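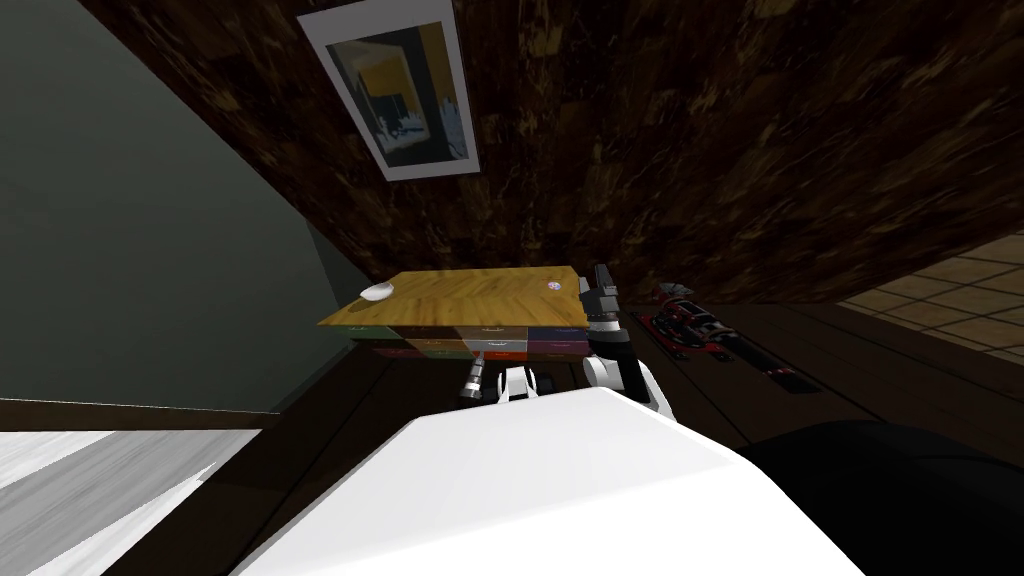
Christos Tzanetos
Communications Officer, Hernolura

Jallutstead, May 28, 2024. The research institute Hernolura and the Ferkus technology transfer fund have signed an agreement to open a shared measurement laboratory for young companies. The laboratory will occupy the ground floor of the former instrument hall in Jallutstead and will receive its first users in December.

The agreement concerns equipment which small companies need only a few times in a year and which they normally can not buy. It includes a cryogenic test bench, two vacuum chambers and a clean area for the assembly of optical sensors. The instruments belong to Hernolura and were used until last year by its detector group, which has moved to the new building on the north side of the campus.

"We had good equipment standing under plastic covers, and at the same time we received letters from companies asking if they could rent it for one week," said Glenys Wynne, head of technology transfer at Hernolura. "It was difficult to say yes to them, as we had no contract for this kind of use and no technician who was free. Now we have both."

Under the agreement, Ferkus will pay the salaries of the technical staff and the adaptation of the hall, which has 242 square meters of usable floor. Hernolura will keep the responsibility for safety, for the calibration of the instruments and for the training of visitors. Each company must complete the training before it can book a place.

In the first call, which closed this spring, 13 companies sent an application and 11 were accepted. Most of them are working on sensors, medical imaging and materials for low temperatures. One of the accepted companies, Tuhiwai, is developing a compact leak detector for hospital gas lines. Its founder, Morfudd Lougher, completed her doctorate at Hernolura and still gives a course there in vacuum technique.

"For our detector we need a very stable reference, and until now I have sent the parts abroad and waited," Lougher said. "With the laboratory in the same town we can make a change in the morning and measure again after lunch."

The companies will keep all the rights to the results they obtain in the laboratory. If a researcher from Hernolura contributes to an invention, the ownership will be agreed separately in each case. This point took the longest time in the negotiations, according to Ferenc Orbán, who represented Ferkus. He added that the text of the model contract will be published, so that other institutes can use it if they wish.

The instrument hall was built in 2000 for the tests of large magnets. The overhead crane from that time will stay in place, but the old cooling circuit will be replaced during the summer. For this reason the west entrance of the hall will be closed, and visitors to the workshop are asked to use the door next to the bicycle parking.

A second call for applications will open in December. Companies from outside the region can also apply. Questions about the technical conditions can be sent to Mali Beddoe, who coordinates the laboratory, through the technology transfer office.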